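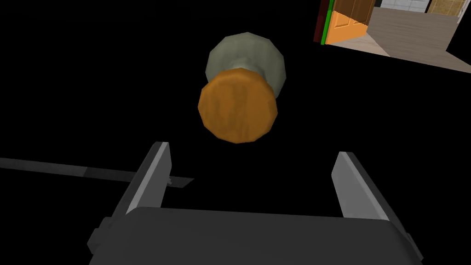

Home Contents Chapters Downloads Search

Chapter 2: Setting Up the Gripper

January 27, 2025

I always set up a gripper in simulation before I touch the real cell, and I'd like you to do the same in this chapter. Our machine is the Taker, a plain two-fingered gripper that I run in a simulator called Wukora. Load it with a single object and look along the fingers, as I've done with my jar or bottle with the orange-brown lid. Mine sits tilted, lid towards the gripper, and the tips are still short of it – a good moment to stop and check your numbers. Are both fingers leaning in by the same amount? Is the gap centred on the thing you want to pick up?

We use cookies to remember your place in the book. Accept Manage settings

I learnt all this the slow way. Back in 2001 I looked after a packing cell at Villanueva, and I spent roughly two days chasing a fault that was only a wrong offset, typed in by me. So we'll start with offsets. Then we'll set the opening width and the closing force, and after that I'll show you how I copy the settings across to the Ristar controller. Keep a notebook open while you work, and write down the old value before you change it – I still forget this about once a month.

2.1 Finding the tool centre point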